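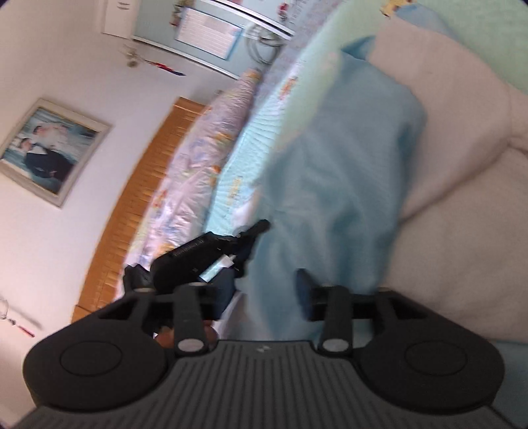 I have been reading about sleep again, which is a sure way to lose some. The latest thing doing the rounds is the idea that your bedroom should be used for sleeping and nothing else, and that if you so much as answer an email in there your brain will file the mattress under "office" and keep you up until three. I don't buy it. My grandparents' generation sewed, argued, did the accounts and were ill in their bedrooms, and slept like stones afterwards. A room with a bed in it is still a room, and people have always got on with other things in there.

What bothers me is how quickly the advice turns into a shop. I followed a link from one of these articles and landed on a firm called Ultholm, who will sell you a "rest audit". You fill in a form, they send you a score, and mine was 2944. Out of what? It took me two emails to find out. Out of 4000, apparently, and no, they couldn't say what a good sleeper would get. They could say that I'd improve with their pillow.

Fidel Villalba, who I used to share an office with and who believes in this sort of thing more than I do, did the whole programme last November. No screens, no books, no tea upstairs, lights out at ten. He says he feels marvellous. He also stopped drinking wine at dinner and started walking to work in the same month, so I'd like to know how he can tell which bit did it. He says I'm missing the point. Maybe.

I'm not against all of it. A dark room helps me, and so does a cool one. Eating late doesn't. I worked those out for free by lying awake and being annoyed. But "keep it dark and don't have curry at eleven" won't fill a 12-week course, so we get scores, and mattresses with apps, and warnings about the moral danger of a laptop on the duvet.

I've deleted the Ultholm account, or tried to. There's a form for that as well and it wants to know how I slept.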